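Aaltonen Workshop Evenings
Handout 4: Reaching, Gripping and Not Falling Into the Furniture
Revised May 19, 2018

Read this before you touch the Nirurden controller. Most of you won't, and the spare fuses are in the drawer marked Stosov.

1. Where we left off

Last time the arm followed a path through open air, where there is very little to hit. This unit adds a desk. The desk has opinions about elbows, so set its height first, write that number down, and leave the buttons alone for the rest of the evening.

2. Before power

Tether clear of the shoulders. Floor cable led away from the feet in a wide curve. Stop button in the hand of a person who is awake. Speed limit at 60 percent; anyone who raises it buys the next set of finger tendons.

3. The reach

Work out the stance before the arm. A hand that can't get to the bottle usually belongs to a robot whose feet are in the wrong place, and you can spend a whole June tuning the wrist without learning this. I did.

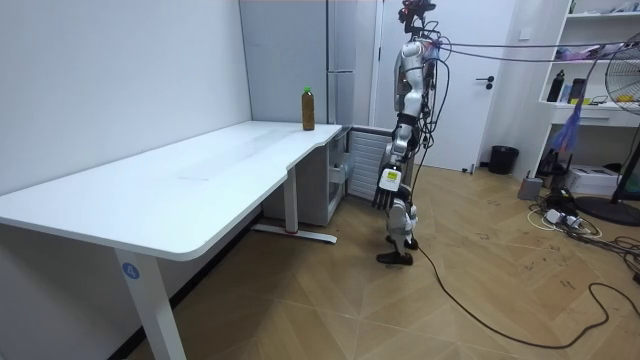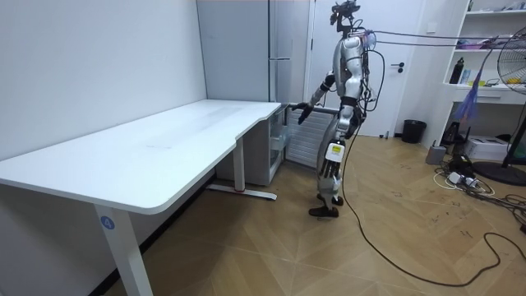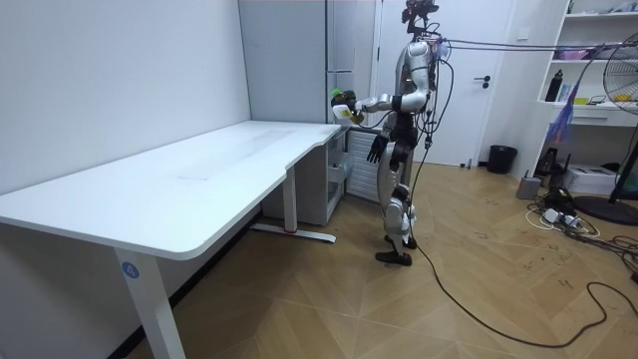
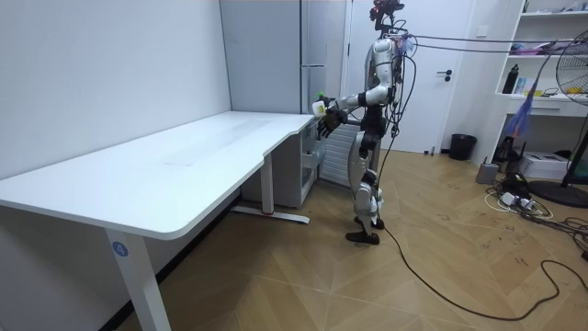 Fig. 4.1 to 4.4. Robot at the right-hand end of the desk. The green-capped bottle is in the hand in 4.3.

4. The grip

Close slowly, log at 200 samples per second, and stop when the motor current levels off. The Turkden script flags a stall as error 401, which it also uses for a loose connector and, once, for no reason I could find. Check the connector first.

Don't squeeze harder to fix a bad approach. Back out, move the wrist, try again. A run of 2,000 samples is plenty for one attempt, and please name the file something other than "test".

5. For next time

a) Plot current against finger angle for one good grip and one bad one.
b) Mark on the plot where you would have stopped.
c) Explain why the script stopped somewhere else.

Bring your own laptop charger. Mine is staying in my bag.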